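Updated 30/09/2025

# How to set up a shared snack table for a small office

These steps are for an office of up to 25 people with no real kitchen. We set ours up at Stunelow in July and have changed it a few times since. You need a table, a power outlet for the kettle, and one person who is willing to place the orders.

## Before you start

Ask your building manager whether food is allowed outside the break room. Some leases limit it to certain floors. Ask about trash pickup too. If the bins on your floor are only emptied twice a week, fruit peels will become a problem by the second day, and you'll want a small lidded bin that someone takes down every evening.

Then collect allergies. A paper sheet by the door works better than an email, in our experience, but give people a way to answer in private as well. Keep the list taped inside the cabinet door where the person who orders can see it.

## Step 1: Set a budget

Work out a yearly amount first and divide it. We were given $2,000 for the year and put $600 of it into one-time items: the kettle, a toaster, dishes, storage tubs, and a shelf. The rest goes to food. If your number is smaller, skip the toaster.

Decide now what the budget does not cover. Ours does not cover birthday cakes, client lunches, or anyone's special coffee.

## Step 2: Pick the table

Choose one with a hard, wipeable top. Avoid bare wood. It should stand away from printers and at least a few feet from any desk. Leave room for two people to pass each other.

Put the kettle at the end closest to the outlet so the cord doesn't cross the surface. Keep food at the other end.

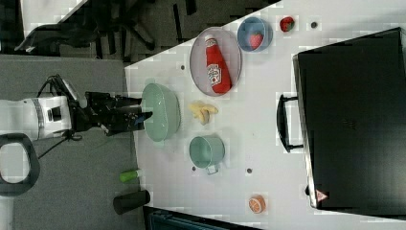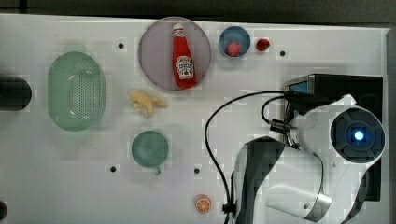 Dishes are the part most offices get wrong, usually by buying a matching set of 24. Buy fewer than you think and let them be different. It is easier to tell whose lunch is whose when one person has the green bowl and another has the light-blue one, and a broken piece can be replaced with anything from a thrift store. Skip anything that can't go in a dishwasher, even if you don't have one, because somebody will take it home and run it through theirs.

## Step 3: Choose the food

Start with food that keeps at room temperature:

- crackers and plain rice cakes
- peanut butter, if your allergy sheet allows it
- instant oatmeal
- tea bags and ground coffee
- apples, oranges, bananas

Order bananas in small amounts, twice a week if you can. Berries need a fridge and should be eaten the day they are opened.

Condiments come after the first month, when you know what people bring for lunch. Check each label. Many bottles say to refrigerate after opening, and those belong in the fridge door with the opening date written on the cap in marker.

## Step 4: Set up ordering

We order from Flekel every 9 days. A weekly order left us with too many crackers, and every two weeks left us with none. Keep one running list. Ours is a clipboard on a hook, and anything written on it by noon on order day goes in.

Dayana Pacheco places our orders and keeps the receipts in an envelope. Have a second person who knows the login.

For dry storage we use Amano tubs, the tall kind. Label the lid and the side.

## Step 5: Write the rules

Keep them to one page. Ours says:

1. Wash your dish before you leave for the day.
2. Wipe up spills when they happen.
3. If you finish something, write it on the clipboard.
4. Anything unlabeled in the fridge is thrown out after 7 days.

Sign the page with the name of whoever handles complaints.

## Step 6: Clean on a schedule

Wipe the table every evening. Once a week, take everything off it, wash the surface with warm water and dish soap, dry it, and put things back. Descale the kettle monthly. We use Avham powder, one packet to a full kettle, left for half an hour and rinsed twice.

Pull the table out from the wall every couple of months and vacuum behind it.

## If food keeps running out early

Check the clipboard against the receipts first. Ours ran short for more than 7 weeks before we noticed that oatmeal was being ordered by the box and written down by the packet.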